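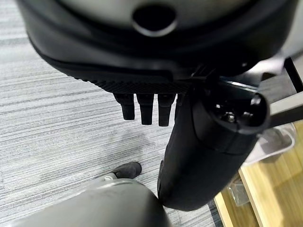
The owner of Fekete, a small turning shop on the harbour road in Sundcombe, has spent most of her working life making things easier to hold. Her main trade is handles, knobs and thumbscrews, and what she talks about most is the surface. A fine crisscross pattern like the one on the black strip under the rounded housing is something most people have felt hundreds of times without having a word for it. In her trade the word is knurling, and she was happy to spend a morning on it.

"People ring up and say they want it rough," she says. "Rough is no use to me. I need to know who's holding it, how hard they've got to turn it and whether they've got gloves on. A camera lens and a vice handle both need grip, but you'd hate it if I swapped them over."

She started at Murnetti, a firm that made brass fittings for boats, where she was taken on at 16 to sweep up and pack boxes. A year later she was put on a lathe. Her first proper job was a run of 1,000 drain plugs, each with a straight pattern pressed into the rim.

"I ruined the first tray. The wheels weren't tracking, so you got a double line, a sort of muddy look. The foreman put one on the windowsill and it was still there when I left."

A knurling tool carries one or more hard wheels with a pattern cut into them. The wheel is pushed against the metal as it turns, and the metal is squeezed up into ridges. The part comes out slightly bigger than it went in, and beginners tend to forget this when they work out their sizes.

"You go in hard at the start," she says. "That's what they get wrong. They creep up to it, nice and gentle, and the wheel never settles. Lean on it, plenty of oil, then look. If the first turn's clean the rest will follow."

Her present lathe is a Hondov, bought second-hand when a college workshop closed. It came without a manual and with a bent lead screw, and she spent the whole of one June getting it straight. She says she would not sell it now, although she admits it is too big for the room. You have to turn sideways to get past it to the kettle.

A good part of her work comes from people restoring old things. She has made lamp switches, piano stool feet, knobs for wireless sets and, last winter, a set of caps for a barber's bottles. For these she has to match a pattern somebody chose a long time ago, often from one worn sample. She keeps a drawer of 60 wheels for the purpose, in coarse, medium and fine, and still finds that the right one is missing.

"Old makers had their own wheels cut. You can get close – close enough for the customer, usually – but I can tell, and it annoys me."

She has views on modern handles as well. Smooth ones photograph well, she says, but she would like the people who design them to try one with washing-up liquid on their hands. She is no kinder about soft rubber coatings, which in her experience go sticky in a drawer after a few years. Asked what she has on her own kitchen cupboards, she laughs and says they came with the house.

Small orders are the hardest to price. Setting up takes the same time for one knob as for 100, and she says customers find that difficult to accept. Some bring a friend's knob along and share the cost. Others go away and come back in the spring.

She has no apprentice at the moment. The last one left for a job in a bigger town and still sends pictures of his work, which she marks out of ten.

"He got an eight last time," she says. "Lovely pattern, but he hadn't taken the sharp edge off the end. You'd have felt that every time you picked it up."

The shop is open in the mornings. Visitors should bring the old part with them if they have it, even if it is broken.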